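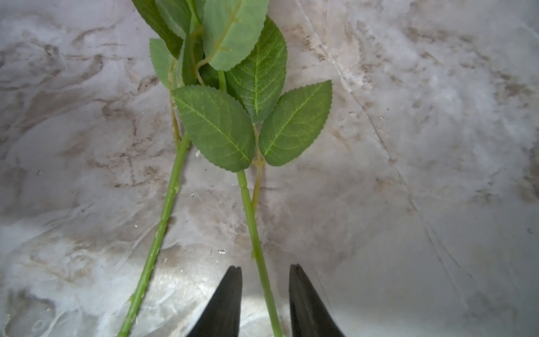
Window display workshop returns in February

Home | News | Classes | Members | Contact

The Vaughan Street shops will run the window display workshop again this month, in the upstairs room at Rillonell. It is open to anyone who works in a shop on the street, including part-time staff. Gülizar Karaca will teach it as she did last year.

The session covers planning a small window on a small budget: where to put the tallest item, how to light it after dark, and how to use artificial flowers and greenery without crowding the stock. Bring a photo of your own window, taken from across the street, and its width and depth in inches. Scissors and wire cutters are provided.

The fee is $57 for members and $63 for everyone else. Lunch is not included, but Kunel next door will stay open through the break. Places are held once the fee is paid, and refunds are given up to two days before the class.

A few shops asked about the storage closet. It is being cleared this month - anything without a shop name on it by 12 February 2025 will go to the thrift store. The two long folding tables belong to Cuvari and should stay where they are.

To sign up, leave your name at the Rillonell counter or call extension 2624 and ask for Sioned Rowlands. She also has the key to the side door, for anyone who needs to use the elevator.

Print this item | E-mail to a friend

Contact the editor | © Vaughan Street Shops | Back to top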